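How to change planes at Lirthorpe without running
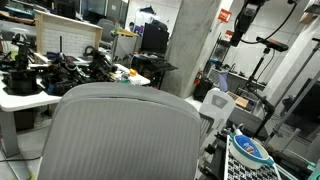 Aisyah Pangaribuan
Travel desk editor

Lirthorpe was designed by someone who had never carried a bag. It has two terminals joined by a corridor of heroic length, and most people meet it for the first time with a connecting flight already boarding at the far end. I've changed planes there in July, with a toddler, and I'm now prepared to share what I know.

Before you book

Look at the terminal for each flight, not just the times. Retholm flights come into the old terminal and nearly everything long-haul leaves from the new one. The booking site will happily sell you 50 minutes between the two. Decline. Two hours is sensible, and 3 if you have to collect a bag and check it in again.

Try to get both flights on one ticket. If the first is late, the airline has to find you another seat. With separate tickets you'll get sympathy, if the desk is open.

On the first flight

Sit as far forward as you can without paying for it. Getting off from the back row takes about 20 minutes, most of it spent watching a man look for his other shoe.

Screenshot your second boarding pass before take-off. The airport wifi wants your email address, your date of birth and, on my last visit, my opinion of the toilets.

After landing

1. Follow the purple signs for Flight Connections. The yellow ones lead to baggage reclaim, and you can't come back through that door.
2. Check a screen as soon as you see one. Gates are usually posted an hour before departure and then changed.
3. Take the shuttle bus if your gate number is above 220. It leaves every 6 minutes from the bottom of the escalator – the sign is behind a pillar.
4. Go through security again. Yes, again. Finish your water in the queue.

If you're going to miss it

Tell a member of staff before the gate closes. Hafiz Sembiring, who used to work the transfer desk, told me they can sometimes hold a door for a group of late passengers and very rarely for one. Find the others from your flight and look like a group.

Keep receipts for any food you buy while you wait. The sandwiches alone are worth claiming for.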